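Das zweite Frühstück
Warum man in Prornov um 9 Uhr noch einmal Brot schneidet

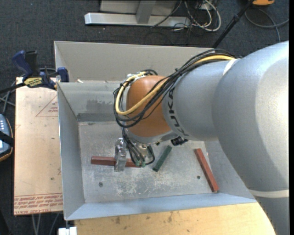 Wer im November nach Prornov kommt, der riecht es schon am Bahnhof: Kümmel, warme Kruste, ein bisschen Malzkaffee. Beim Bäcker Skokton stehen sie dann bis auf die Straße, und ich stelle mich jedes Mal wieder gern dazu (auch wenn es gut 15 Minuten dauert!). Der Sauerteig im Keller soll 100 Jahre alt sein, und geglaubt habe ich das sofort. Man nimmt den kleinen Laib, dazu Schmalz und eine saure Gurke, und setzt sich zu den anderen auf die lange Bank am Fenster, wo man bald mitten in einem Gespräch über Quitten steckt.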